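Site visit report: Zilier worker dormitories and learning center, May

The visit covered two dormitory blocks and the learning center at Zilier, a vegetable packing site that employs migrant workers under contract to Harer. Yakubu Ogbonna of the Ellivow legal aid office arranged access. Tyra Viklund took notes and interpreted. We arrived at 7 in the morning, before the shift change, and left after the evening class.

Registration. The site houses 550 workers. Each has a personal file in the administration office with a copy of the contract, the work permit, and a wage record. Files are kept in the language of the employer. A translated contract is available on request, but the request form is not translated. Identity documents are returned to workers after registration and signed for.

Wages and deductions. Pay is issued monthly by bank transfer. Deductions for rent, transport, and laundry are listed on one line as a single amount. Mr. Ogbonna asked for an itemized slip. The office said the payroll software allows this and that it would need approval from Harer. 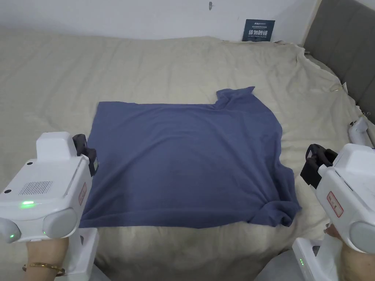

Housing. Rooms are assigned by work team, and couples may apply for a separate room. The waiting period for a family room is 5 months. Children living on site are enrolled at the district school, with a bus from the main gate. New arrivals in the middle of a term go to the learning center first.

Learning center. The center is run by the Ekanayake foundation. The evening class had 17 adults on the register. Instruction covers reading, workplace vocabulary, and how to fill out a complaint form. Several students work the late shift in alternate weeks and miss half of the lessons. The teacher repeats each unit for this reason, so the course runs twice as long as planned.

Open items: translation of the request form, itemized pay slips, and a class time for the late shift. Ms. Viklund will send the first draft of the translated form to the administration office. Harer has not yet replied on the pay slips.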